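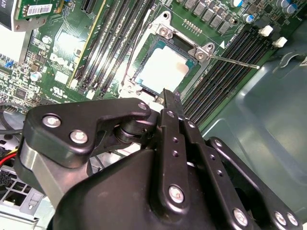

Workshop tips: what the robot papers can teach you about swapping a processor

Every few months a reader sends me a paper in which a robot arm takes a computer apart, and asks whether it's worth learning anything from. Usually my answer is no. The Levau study is a bit different, mostly for what it lets slip in the methods section, so I've gone through it with a pencil and pulled out what I think is useful at an ordinary bench. I've also marked the bits I don't believe.

The claim first. Levau trained an arm on 828 recorded goes at opening a processor socket in a desktop computer, and says that the trained arm then managed the job nearly every time. Look at the table at the back and you find the final test was 33 tries. On the same make of case. Lying in the same position. I would not buy a kettle on that evidence.

Still, somebody had to work out a way of doing the job slowly enough for a machine to copy, and slow is how most of us ought to be doing it.

Lay the case flat

The case goes on its side with the board facing up. Levau tried it upright early on and gave up, and I'd say the same to anyone. With the tower standing you are holding the lever, the frame and the chip against gravity with one hand.

Before you touch anything, unplug it, hold the power button in for a few seconds, and touch bare metal on the chassis. The paper doesn't mention static at all.

Lever first, then frame, then stop

Press the lever down, ease it out sideways from under its catch, and let it rise under control. Don't let it spring. Then lift the metal frame clear of the chip by its edge.

Then take your hands away. The method has a pause of 2 seconds built in here, so that the camera can have a proper look. I've started doing it myself and it is the one habit from the whole paper I'd press on people. It gives you time to notice a wire lying across the socket, or a smear of old paste that you were about to push into the contacts.

Tie back the wires

Fan leads and front panel wires love to wander over the socket. The authors put a good share of their failed runs down to "cable interference", which I take to mean that the arm caught one and pulled. A twist of garden tie does the trick. Take it off again afterwards.

Come in from the open side

Memory slots often stand close to the socket, and their end latches are easily knocked. Plan where your wrist will go before your fingers go in. The arm's path was worked out so that nothing passed low over the slots, and it still clipped a latch often enough to get a footnote.

Lift straight up

Chip by its two opposite edges, straight up, no tilting. On many desktop sockets the pins are in the board, and bent ones mean a new board or an evening with a magnifier. Look for the small triangle printed near the socket and match it with the one on the corner of the chip when you put it back. It never needs force to seat. If it seems to, it's the wrong way round.

Levau's arm measures its own grip and lets go above a set limit. Sensible for a machine. Yours is to use fingertips only, and to put the long-nosed pliers in another room.

Where I part company with them

The write-up says the method "transfers to general repair". There is one comparison offered in support, with an older routine called Mudar, and Mudar wasn't built for sockets in the first place. Beating it proves very little. No other make of case was tried, nor a board thick with dust, nor a lever that somebody had already bent.

Nor do they count the time. A careful person has the chip out in a minute or so. The paper gives no figure for the arm, and when a paper about speed and reliability leaves out the speed, I notice.

A follow-up is promised for October, using Vogler grippers and a run of 1000 attempts across mixed cases. If the cases really are mixed I'll read it with more patience.

Odds and ends

Wipe old paste off with a lint-free cloth and a little isopropyl alcohol, working from the outside in.

Photograph the cables before you move any of them, even the ones you're sure about.

Put screws in a muffin tin, one hollow for each stage. I use an Astby tray with a lid now, after tipping the tin over.

Spare board? Practise on it. Open and close the lever until it's dull. That part of the research I have no quarrel with.

Last updated Sep 1, 2026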